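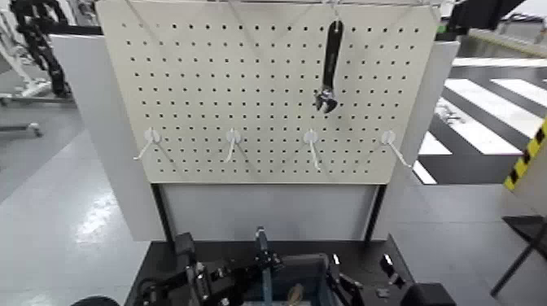
Pegboard station, lower row of white hooks empty, wrench on the upper right.

From: Nélida Vergara
To: klinhom-floor
Subject: Re: [klinhom-floor] Hook loading, who does what after June

On Sunday Meriem Helmy wrote:
> The notice says hook loading goes to the Zasier cell in June and that
> "staff will be reassigned within the area." Twelve of us load hooks now.
> Can somebody write down which tasks stay with people, which go to the
> cell, and who answers for a wrong hook? Also, does the wrist camera
> record us? Florencia asked at shift change and got two different replies.

Meriem,

Answers in your order. Where I don't have one I say so.

Tasks that go to the cell: picking from the tray and placing on a hook, straight prongs only. Tasks that stay: filling trays, checking labels, moving hooks when the layout changes, and anything that hangs from a wire hook, tools included. Facundo Gaete tried the wire hooks in the spring and took them off the list. The arm approaches along the prong axis, and a wire hook shifts when touched.

Volume: the contract figure is 600 placements per shift. We have not reached that on our own layout and I would not plan staffing on it yet. Almost all of the stops so far were cleared by a person at the board, and the clearing time is not logged. I have asked for it to be logged under its own code. Until then the hours sheet shows the cell as running while one of you is doing the work.

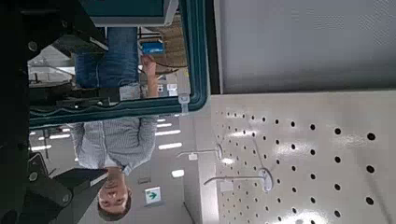
Camera coverage is wider than the notice says. The notice describes the wrist view as "limited to the board and the item." With the arm turned this way, it also takes in whoever is standing past the teal frame, face included, along with the ceiling lights and the exit sign. So the reply to Florencia should have been yes, people are in view. Whether the images are kept is a separate matter. The Volance software can hold them or drop them, and I don't know which setting we are on. Hsin-yi Lo has the admin login and will check.

My request is that the setting be posted at the station, with the retention period, and that the crop be tightened to the pegboard before June.

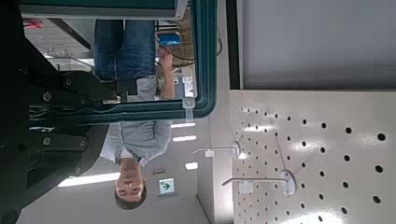

Wrist view again, two metal hooks on the board, tags attached, nothing hanging.

Wrong hook: the current form has one signature line, for the loader. The cell can't sign, so the line has been going to whoever filled the tray. That is incorrect. A tray error and a placement error are different faults, and the form needs a field for each. I sent a draft to the Flisteo office with both fields and no default name.

Reassignment: nothing in writing beyond the sentence you quoted. I asked for job titles and pay grades.

Please send corrections to the list, not to me alone.

Nélida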